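Print this page | E-mail this page

Clalley Room Renters Board > Small Rooms > Food and storage

Topic: Laying the vegetables out on the bed

yanling_hou
I rent one room in Rolbridge and there isn't much worktop in the shared kitchen, perhaps enough for a chopping board and a kettle. When I want to see what fruit and veg I have and decide what to cook, I do it on the bed with a cover over the duvet. Carrots go on a plate, greens go in something with a rim, apples go wherever there's space. Then it all goes back in the cupboard or down to the fridge.

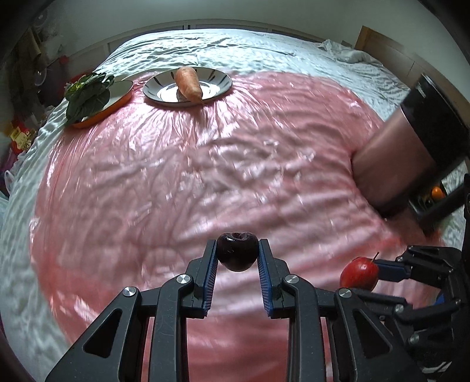

Carrot on the plate, greens to the left of it, apples nearest.

My question is about the cover. The pink one is slippery and it creases as soon as you put anything on it. Does anyone use something better? I'd like to keep it under 30 pounds.

ktichy
Cotton tablecloth, folded double. Satin is no good under plates because they slide towards whoever sits down. I had one from the Gajdoš shop when I was in a bedsit and it lasted until I moved out.

Also I would not stand that tall cup on a mattress, lid or no lid. Put it on the floor.

reda_es
I wouldn't do any of this on a bed. Greens have grit in them and grit gets through everything. If the kitchen is busy, wait 30 minutes and use it then. People in my house manage with one worktop between the lot of us.

yanling_hou
Reda, we don't all keep the same hours. I finish late and there are two people cooking when I get in. The greens are rinsed and shaken off in the sink before they come upstairs.

Kamil, fair point about the cup. It's got a good lid but I'll move it.

zuzana.j
I'm with Yanling on this. Plenty of people eat toast in bed and that is far worse for crumbs. What I'd change is the order. Do the greens first and get them out of the way, because they go limp in a warm room. Carrots can wait. Apples can stay out all evening.

For the cover, try clear plastic over the top of the fabric. You can wipe it and the fabric stays clean. Rernenar do it by the metre.

reda_es
Plastic on a bed is noisy and it never lies flat.

zuzana.j
It doesn't have to be flat. You're only putting a plate on it.

ktichy
It does have to be a bit flat or the apples roll. Put the apples in a bowl.

yanling_hou
Clear plastic over the pink. Greens are in the orange tray, up towards the pillow end.
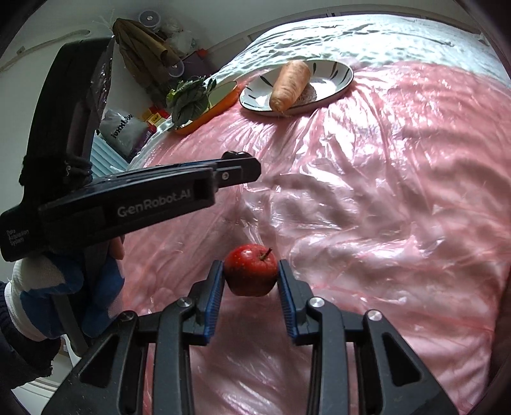
Plastic over the pink cover, carrot and greens at the far end.

Zuzana is right that it can be wiped. Reda is right that it's noisy. My feeling is the plastic is worth having for greens and anything with soil on it, and for apples I wouldn't bother.

l_vlcek
Is that radiator on while the food's out? I can see it past the side of the bed. Mine dries out leaves very quickly, even with the dial on one. If you can, keep the greens on the other side of the plate.

yanling_hou
I turn it down when I'm sorting food. Swapping the tray and the plate over is easy enough, I'll do that.

l_vlcek
An oval plate is handy for carrots, by the way. On my round ones they stick out over both sides and get knocked.

ktichy
Still say tablecloth.

reda_es
And I still say kitchen. But if it has to be the bed, then the plastic, and take it off and shake it out of the window before you sleep. Don't just fold it up with the bits inside.

zuzana.j
Agreed on the shaking. Wipe it, dry it with a tea towel, then roll it instead of folding. Mine was cracked along the folds by March.

yanling_hou
Thanks all. I'll roll it and stand it behind the door. Will look at tablecloths as well, Kamil, if I see one cheap.

Last updated: January 2019
Print this page | E-mail this page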